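Forum > Work and Automation > Data and Teleop Floors

Thread: Kitchen task work after the Fultico rollout, what changed on your floor

mat_side_left
Posts: 344

We are a small contract kitchen and manipulation group working for Jevstead. Until May the job was cooking-station prep and utensil packing, done by hand, with a supervisor setting the pace. Now the same people do the same motions through hand-held grippers, and the recordings train the arm that is meant to take over the packing line at the Cuvcombe site.

Pay code did not change. The work did. A bundle of chopsticks that took no thought by hand now needs a plan: which finger goes inside the rim, what the fork does when the bundle shifts. Two blue pads are a poor substitute for a hand. Current station: 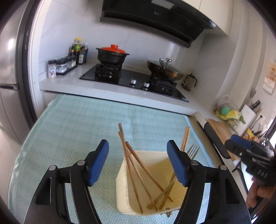

Job sheet as issued with the rollout

1. Container goes on the mat before the grippers are picked up.
2. One utensil type at a time. Mixed bundles are logged separately.
3. Stove side of the kitchen is out of bounds during a run.
4. A dropped item ends the run. Do not recover it on the same take.

My question is about item 4. Under the old job a drop cost nothing. Now it costs the take, and takes are what the shift report counts. Is anyone else being measured this way?

burr_and_shim
Posts: 53

Yes, and we got it changed. Ask for drops to be kept and labeled. If the arm never sees a fork slide out of a bundle, it will have no idea what to do when one does. Our lead accepted that argument once it was put as a data problem. The complaint about fairness had gone nowhere.

rinse_cycle
Posts: 3188

Disagree in part. Recoveries are useful, but they are slow and they vary a lot between people. If you pay by the take and allow recoveries, the careful operators lose money. Fix the pay basis first, then the job sheet.

Also, "pay code did not change" is the part I would push on. You were hired to pack. You are now teaching a packing method to a machine. On our floor that was regraded.

mat_side_left
Posts: 344

No regrade here. The line from management is that the task is utensil handling in both cases.

On recoveries, this is the sort of position I mean. With the jaws open over the container and the sticks lying at all angles, there is no clean approach. You either take a few by the tips or push the bundle to one side first. Both are slower than the target time. 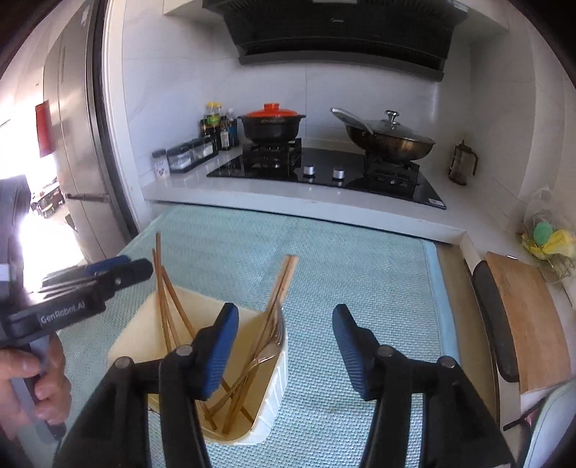 Left finger in the container, right finger still over the mat.

tare_weight
Posts: 2

New here, same trade. Does the second gripper count as a second operator on your sheet? On ours a two-gripper run is booked as one person, which is correct, but the target time was copied from the single-gripper sheet and was never adjusted.

mat_side_left
Posts: 344

One person. Same target time as single, so we have your problem too.

burr_and_shim
Posts: 53

Then log setup separately. We used the Zieliński sheet, which has one column for setup and one for the run. It showed where the time went — mostly in setting the bundle back between takes.

rinse_cycle
Posts: 3188

Setup columns are fine until someone decides setup is waste and cuts it. Get the regrade in writing before handing over the numbers.

burr_and_shim
Posts: 53

You can't argue for a regrade without numbers. We did it in that order and kept our hours.

mat_side_left
Posts: 344

I will start the two-column log on the next shift and raise item 4 as a labeling question. The regrade goes in as a separate request. Will post the reply when it comes back.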